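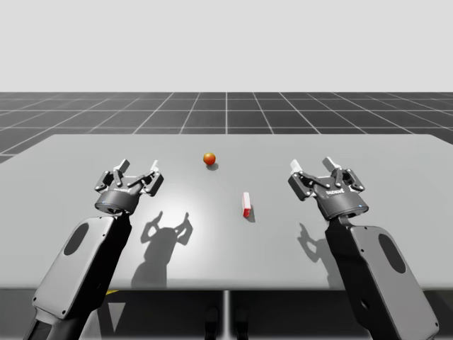 Is it worth going to a robotics open day if you can't code?

I can't write a line of it and I'd go again tomorrow. The people at Lerkard were happy to start from scratch with anyone who wandered over.

I turned up on Saturday with my nephew, meaning to stay for an hour, and we were still there when they began stacking the chairs! Most of it happens in the simulation room, where they try things out on a virtual pair of arms before going near a real one. The table, the little ball and the red and white block are all computer graphics, shadows included, and I could have fiddled with the view all afternoon. Melati Sutanto ran our session (6 of us, squashed round one desk) and explained that a task might get 100 goes in simulation before they move it across to the workshop. My nephew asked what happens if you drop something. You press reset, apparently. I'd like one of those for my kitchen.

We each had a turn at steering. Two arms at once is horrible, like patting your head and rubbing your tummy, and I kept moving the left when I meant the right. 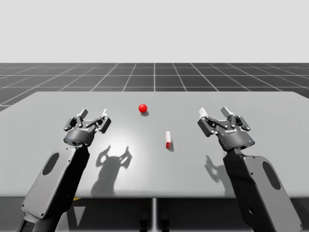

Declan Mac Giolla reckoned the block was the harder of the two, as he'd spent his whole turn chasing the ball and at least had some fun doing it, whereas standing a block back up again was just misery.

Tea was in the corridor, with very good flapjacks. The workshop tour goes at 9 in the morning and we'd missed it, so set an alarm if you want that bit.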